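Drawing in Perspective, Evening Class
Week 7: Grids on a tabletop
Notes by Sun-ja So

Welcome back, everyone, and thank you for carrying all those boards up the stairs last week without a grumble. Tonight we leave the railway tracks and the long hallways behind and come down to something much closer to home, a flat table with a grid on it. I'm very fond of this exercise, and I hope by the end of the evening you will be too (or at least you'll have stopped sighing at me).

Before you start, please have ready:
Your Prorberg pad, the big one
Two pencils, one hard and one soft
A ruler, which you'll put away after the first ten minutes
An eraser you don't mind getting grubby

Begin with your eye level. Mark it lightly, well above the top of your table, even if that means taping on an extra strip of paper. Most of the odd-looking tables I saw in May had the eye level squashed down too low, and the poor table ended up looking like a plank.

Next, put in the front row of squares along the bottom of your page, nice and generous. Let the lines going away from you lean toward each other, just a little. Then bring in the cross lines, closer and closer together as you move up the page. Go slowly here! People tend to rush the far rows, and that's where the whole thing either lies flat or tips up like a ramp.

Once the grid feels settled, add a simple box with a lid. Sketch the base first as a plain block sitting on the squares, and only then round off its corners. The lid goes on last, reaching out a tiny bit past the base at the front.

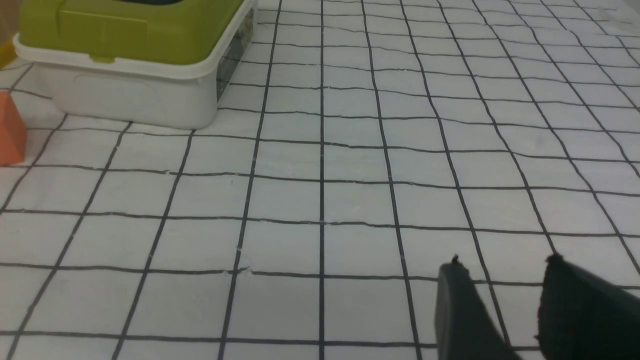
Please don't fret over a wobbly line. Once the ruler is away, your hand will wander a bit, and a grid can still lie perfectly flat with a few wavers in it. What matters more is the size of the cells, large near you and small far off, so check those before you reach for the eraser.

For colour, keep the tabletop nearly bare. A touch of soft grey is plenty on white, and you can save your brighter pencils for the lid.

Homework: one grid and one box, 4 squares across at the front, drawn from a chair. Then stand up and draw it again. Bring both, please, and your Ollia pencils if you have them, for next week we start on shadows.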